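# The week the left arm stopped by itself

I promised some time ago to write about the fault we had in June. I waited until I was sure that we understood it, and now I am mostly sure.

For those who are new on this blog: I work in a small workshop in Prukotthorpe, where we teach a pair of arms to do kitchen work. The project is called Leite. My part is the cables, the safety stops and the logs, so when something stops without permission, it comes to my desk.

## What happened

The task was an easy one. The left arm takes a cup, carries it to the rack and hangs it. We had done this many times without trouble. Then one morning, a little after ten, the left arm lifted a cup, began to turn its wrist, and stopped in the middle of the air. The controller reported a lost connection with the gripper. The right arm continued its own movement for two seconds and then stopped also.

The cup stayed in the fingers, so I thought it was a small thing. I restarted, and the same program ran until lunch with no error. I made the mistake which I think many people make: I wrote "communication error, restarted" in the log and went to eat.

In the afternoon it happened three more times. The last time was worse, as the gripper opened when the connection came back. The cup fell on the table, rolled, and went over the edge. It was plastic and did not break, but a colleague was standing near with her hand on the table. After this we pressed the stop and kept it pressed until the next day.

## What I suspected first

My first suspicion was the software, because we had installed a new version of Tastumeo (our small scheduling program) the evening before. It was a very comfortable suspicion. I put the old version back and the arm stopped again in the same way, after 20 minutes.

My second suspicion was the power supply. I measured it under load for one hour and it was very steady. I wrote to Girovent, who sold us the cable sets, and they asked a question that I should have asked myself: at which joint angle does it stop?

I had all the angles in the logs and had never looked at them. I made a simple plot of the wrist angle against the errors, and every error was in the same narrow region, near the end of the turn towards the rack. Software does not care so much about one angle, but a cable does.

## The cable

The thin cable to the gripper goes from the upper part of the arm in a free arc. When we first mounted it, the arc was generous. Later somebody (it was me) pulled it shorter, as it was sometimes touching things on the table. With the shorter arc, each full turn of the wrist pulled a little on the connector. It is a small pull, but it was repeated 2,000 times or more.

When I cut the cable open, one wire was broken inside and its two ends were only touching each other. In most positions they touched well. In the bad region they separated for a moment — enough for the controller to lose the gripper.

The cable maker's sheet gives a smallest bending radius, and I had read it when we bought the set. But I had read it for the cable lying still, and for a moving cable there is another number on the second page. I am a little ashamed of this.

## How it looks now

We replaced the cable and made the arc longer again. I also moved the fixed point away from the joint, so that the connector itself does not carry the movement. The heavy bundles near the bases I left as they are for the moment. They hang over the front edge of the table and I do not like it very much, but they were not the cause, and I prefer to change one thing at a time.

After the repair we ran the cup program 363 times with no lost connection. Then we put more objects on the table, with the fruit basket on the left, near the big joint, and the rack on the right.

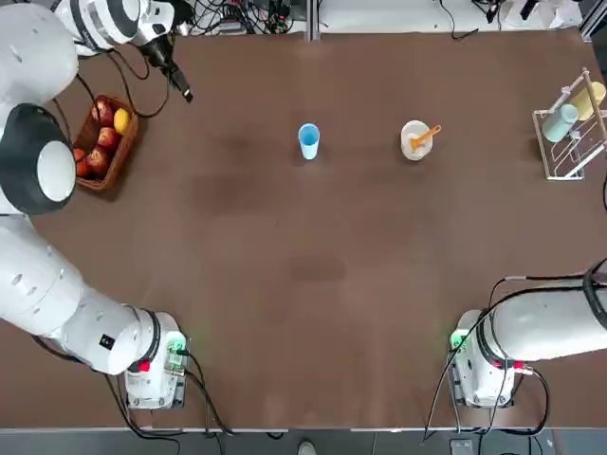

## What we changed in the rules

- The gripper does not move by itself after a lost connection. It holds its last position and waits for a person to confirm. This was the most important change, and it was one line in the settings.
- Both arms stop together. The two seconds of the right arm were too long.
- If the same error comes two times in one day, we do not restart. We look at the angles first.
- Moving cables are replaced after 2,000 full turns of the wrist, also when they look perfect. The old one looked perfect from outside.
- No hands on the table while an arm is holding something. We had this rule before, but it was on a paper in a drawer.

One question is still open for me. On the second day there was one stop that does not fit the plot, with the wrist almost straight. It may be the same wire, already so weak that any vibration was enough, or it may be something in the connector on the other side. I kept the old cable in a bag with the date on it, and when I have a free evening I will open the connector too. If somebody has seen a similar thing with a cable in a free arc, please write to me in the comments, I would be glad to compare.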